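The cardboard coin box: my favorite savings gadget of the year

I've gone through a lot of coin banks. Ceramic ones, a tin with a lock that jammed, and the Ondent digital jar that counts as you drop (it added 176 to my total one afternoon and never explained itself). So when Pantelis Pappas told me his kids had switched to a plain shipping box with a slot cut in the top, I laughed, and then I went and made one that same evening. I love it!

What it is

A small brown carton, closed up and taped, with one narrow slot in the top. Mine came with a set of Pastlow drawer knobs in it, and I'd have thrown it out otherwise. Total cost was nothing, unless you count the tape. The whole job took less time than my coffee did to go cold.

I cut the slot a little right of center, running along the length of the box, and yes, the edges came out a bit ragged. A sharper blade would fix that. I was using the old one from the junk drawer and I was impatient. Coins go through fine all the same, and there's a really satisfying thunk with the first few. 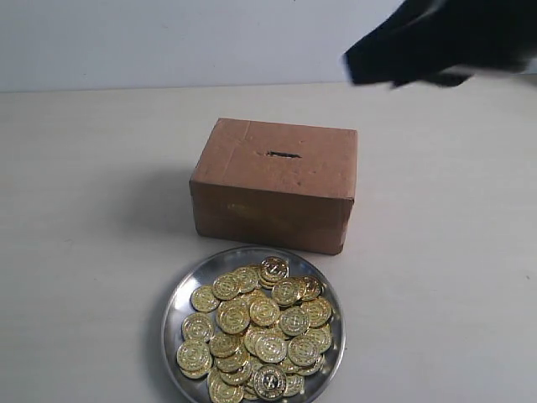
How it holds up

Better than I expected! I started mine in September and the top has some creases and looks a little worn, but the seam hasn't budged. It sits flat and doesn't roll off the table like the ceramic pig did (rest in peace). My first count was 112 coins, mostly quarters and dimes, and the bottom didn't sag when I picked it up. I did run a second strip of tape along the underside before I started, and I'd tell anyone to do the same.

Lambros Koutsoukos tried the same thing with a much bigger carton and gave up at 600 coins because he couldn't lift it without the flaps groaning. Stay small. You also get to open a small one sooner, and that's half the fun.

What I'd change

Getting the money out means cutting the tape, so you can't sneak a couple of quarters for parking. I've come to like that. If you want easy access, the Lambrakis tin with the screw lid is still the one to buy.

It also won't survive a spill, so keep it away from the sink. And bills are a pain, you have to fold them down pretty tight to get them in.

Would I make another?

Already have. The second one is for vacation money, and I'm not opening it until I've put in 100 quarters. My daughter wants to paint hers green, with a door on the front, and she's asked for a wider slot so she can mail it letters.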